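Komdale gear handling project
Progress report to the Dirnside Fund, second period

Dear friends at Dirnside,

It has been a full and rather happy stretch of work since we last wrote, and before getting into hours and plans we wanted you to see what the arm sees, close up, from the wrist camera.
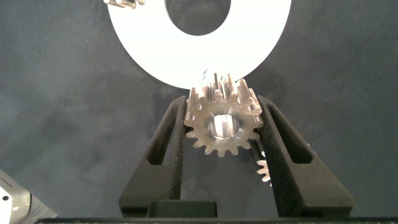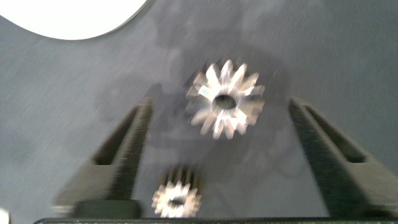
Spur gears, wrist camera view

2 min read

When you agreed to support us, we promised 400 recorded examples of gear handling by the end of this period. We are very pleased to say that we have 598, all of them driven by hand by our own operators and all of them saved with the wrist video and the finger positions together. Your patience over the slow start in October made a real difference, and we haven't forgotten it!

Metal gears are harder to learn from than the plastic parts we began with. The teeth throw back a lot of light, and a bright tooth can look like a different shape from one moment to the next. We talked for a long time about dimming the lamps and in the end left them alone, as the workshop at Ruangrit (where we hope the system will one day earn its keep) is every bit as bright as our bench. We also went back and forth about motion blur. Some recordings have plenty of it – the second view is a fair sample, with the larger gear smeared and the smaller one a bit clearer – and we have decided to keep those in the set, marked with a tag, so that training can be run with them or without.

The first view has a gear well pinched between the two fingers and tilted toward the camera, and grips like that are what we most want the system to learn. We are still short of examples where gears lie close to one another, and those will get most of our attention next.

We now have 4 trained operators sharing the driving, and they have become much more alike in how they approach a part, though we do ask them not to become too alike, as a little variety is good for the learning. The Gidel recording software gave us trouble with dropped video early on. The update fixed most of it, and every file is now checked before it goes into the set.

Spending is within the budget you approved, apart from storage, where we went over and have moved money across from travel. The revised table is attached.

Two things are still open: the written labeling guide, which is half done, and the first training run, which starts once the guide is finished. You are warmly invited to come and try the controls yourselves – Saturday is our quietest day, and the coffee is decent.

With thanks from all of us,
The Komdale team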